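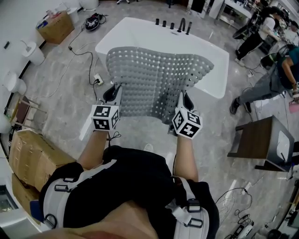 Reading time: 4 minutes

Unit 7 handout: Planning and budgeting for hand-held gripper equipment

These notes go with the September session. Bring them to the tutorial along with your draft equipment list. The worked figures are in Australian dollars and leave out GST.

Where this unit sits

In Unit 6 we looked at the cost of a robot arm over its working life. This unit covers a cheaper class of gear: grippers that a person holds and works by hand, so that the movements can be recorded and used later to train a robot. The purchase price is lower, but there are more small items to buy and more of the budget goes on space, people and spares. Students who cost only the grippers tend to come in far too low.

Start with the task

Write the task down before you look at any catalogue. Lifting a rubbery bath mat from a tub is a good one to plan around. The mat bends and sags, so it takes two hands to keep it spread, and two hands means two grippers. A task with a rigid cup might need only one. Your task sheet should state the object, where it starts, where it finishes, how many hands are used and how far the operator has to reach.

The reach matters for the budget. Working over a freestanding tub means leaning and holding the arms out in front. Operators tire sooner doing this than they do at a bench, and a plan with long shifts will need more people or more breaks. Put that in the labour line.

What goes on the list

Split the list under four headings.

Worn and held equipment. Grippers, the marker cubes fixed to them, the harness, cables and straps. Allow for more than one harness size if you have more than one operator. Check that buckles can be bought separately.

Task objects and fixtures. A bathroom task needs a tub, and probably taps and a shower wand if you want the setting to look right. Nothing has to be plumbed in if the task is dry. Ask about floor models and returns before paying full retail. Soft items such as mats wear and change shape, so buy several of the same kind at the start. Suppliers change their range and you may not find a match later.

Room. Rent, power, lighting, tables, chairs and somewhere to keep boxes. Glossy tubs and polished tiles throw back the overhead lights, and this can make markers harder for a camera to read. Test for this before you sign a lease.

People. Operators, someone to reset the objects, and someone to check the recordings.

Power and cables

This line is left off more student budgets than any other. Floor sockets are rarely where you want them, and a long lead across a walkway is a trip hazard. Draw the room to scale, mark each socket, then mark each item that needs power. Cost the power strips and the cable covers from the drawing. If the operator wears a cable, allow slack for a full reach and order a spare of the same length.

Worked example

Pirkstead is a small workshop planning one bathroom station. They asked two suppliers, Drisia and Kedumard, to quote on the same parts list.

Drisia, one gripper with marker cube: $381
Kedumard, one gripper with marker cube: $371
Grippers needed: 2
Drisia, pair: $762
Kedumard, pair: $742
Allowance for room fit-out and cables: $700

The gap between the quotes is $20 for the pair. Drisia included freight and Kedumard did not, and freight was quoted separately at $38. Once that is added, Kedumard comes to $780 and Drisia is the cheaper by $18. Always bring quotes to the same basis before you compare them.

Note that the fit-out allowance is nearly as large as the cost of the grippers. Pirkstead's first draft had no such line.

Spares and delivery

Jaws and cables should be treated as consumables. Put one spare of each on the first order - a second delivery charge usually costs more than the part. Marker cubes need replacing if they get scuffed, so ask whether the supplier sells the printed faces on their own.

Delivery dates should be staged. Bulky fixtures go in first, then furniture, then the grippers. If the grippers come early, the warranty period starts running while they sit in a box.

Tutorial task

Prepare a one-page budget for a two-handed task of your choice. Show your task sheet, a room drawing with sockets marked, and at least two quotes on the same basis. State which items you would hire and which you would buy, and why.

Reading: Cabral, course reader, section on small equipment purchases.

Questions about the task go to Miroslava Dovhaniuk before the tutorial. Late drafts can be brought on paper but won't get written comments.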